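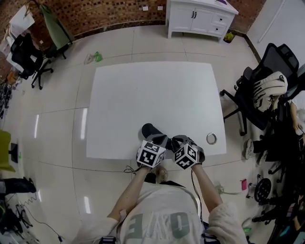 A white table on a tiled floor, with two hand-held grippers resting at its near edge.

Mumik's waterfront plan promises jobs, but for whom?

2024-11-01

The city of Mumik has approved the second stage of its harbor redevelopment, clearing the way for offices, a hotel and 4,000 square meters of workshop space on land that has stood mostly vacant since the cannery closed. The developer, Arkevum, says the project will bring "shared prosperity" to the whole city. Residents of Iline, the district directly behind the site, have heard that phrase before.

It was used for the first stage, too. That one produced a promenade, a conference hall and two apartment blocks with a gate between them and the old streets. Unemployment in Iline barely moved. The bus that was supposed to link the district to the waterfront runs 6 times a day and stops before the evening shifts end.

Arkevum now forecasts 3,000 jobs. The planning documents do not say how many of those would be new and how many would simply move from the business park across the river. They do not say what the jobs would pay, either. A paragraph on local hiring asks tenants to "consider" applicants from nearby neighborhoods, and there is no penalty for a tenant who considers them and hires somebody else.

"We asked for a number and got an adjective," said Agnes Brekke, who runs a debt advice office in Iline. "If the benefit to this district is so obvious, it should be easy to write it into the lease."

Ayman El Ouafi, a researcher on urban inequality who has followed the project from its first stage, is doubtful that the new buildings will do much about the divide between the harbor and the streets behind it. Iline still carries the effects of years of sectarian trouble, he said, and the wall along its northern side has never come down. "Investment stops at that wall. Putting up a nicer view on the far side of it doesn't count as reconciliation."

The city points to a training fund attached to the approval. It is worth 2 percent of the land sale and will be managed by Nghiêm, a consultancy that also advised Arkevum on its application. City officials said they saw no conflict in that arrangement and declined to release the contract.

Objections to the approval can be filed until January. The council has not said whether it will hold a public hearing in Iline itself. The last one took place in the conference hall, at two in the afternoon.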